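Pantry-sorting notes for the Drinthorpe kitchen set. Read the caveats before you rely on any of the labels.

## What's covered

Soft packets and open containers: starch, flour and similar dry goods, on tables and in bins. The index has 3,333 rows. I would trust over 90 percent of them, which is less than the Welley release notes claim.

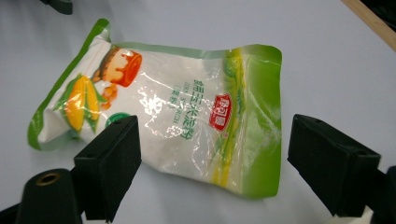
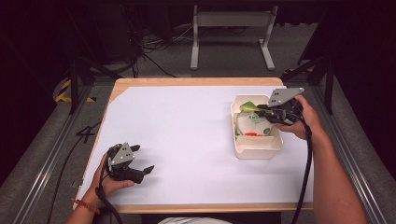
## Caveats

- **"Tidy" is a judgment call.** Two labelers split on whether a bag dropped in a bin counts as put away. Version 2 takes the generous reading. I don't.
- **Product names** come from the front of the packet. Corn starch printed in Chinese and English gets one entry, `corn_starch`. Older Jiladau rows say `flour_misc`, and 28 of those are still wrong.
- **Soft bags have no stable shape.** The `width` column was filled in with the bag lying flat. Treat it as decoration.
- **Glare** on shiny plastic makes small print hard to read. If a weight couldn't be read, the field is blank. Please don't fill it in from a store listing.

## Not covered

Glass jars, anything from the fridge, and spills. The Alcaraz shelf plan is linked in the old wiki, but I've seen no evidence that it makes putting things away any faster.

## Changes

- May: merged `bin` and `tub` into `container`. The difference was never defined.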